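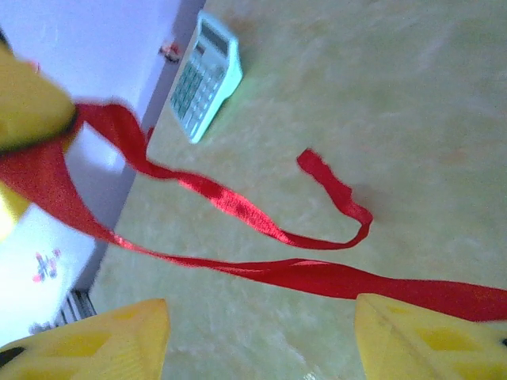

Red satin ribbon, glossy face and matte back

Flakard Satin Ribbon, Red

A single-faced ribbon for parcels, cake boxes and bows. One side is glossy and the other is matte, so it needs turning as you tie if you want the shine to show all the way round. It curls and loops easily.

Sold on a 16 metre roll, 2 cm wide. Order code 397. Other colours are listed on the Flakard page.

Cut ends will fray a little with handling. Cut on a slant with sharp scissors, or fold the tip under and stitch it. Cool iron on the matte side only.

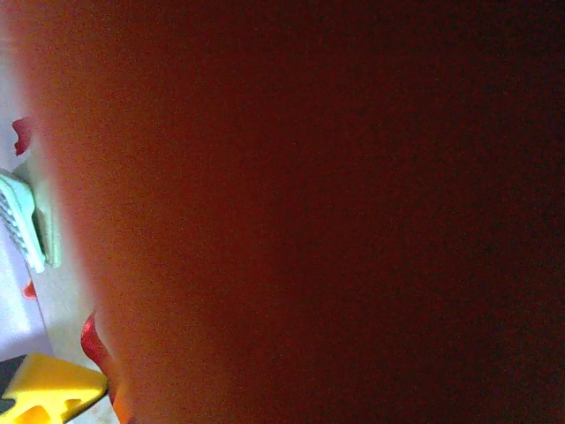 Small red curl and a mint-green ridged piece on a pale surface

Short lengths are sold separately in mixed bags, five to a bag, while stocks last. Lengths vary and bags cannot be made up to order.

Orders go out from our Maltstead shop. Cut ribbon cannot be returned. For trade prices or larger rolls, write to Ataahua Tamihana at the shop. The next delivery of red is due in February.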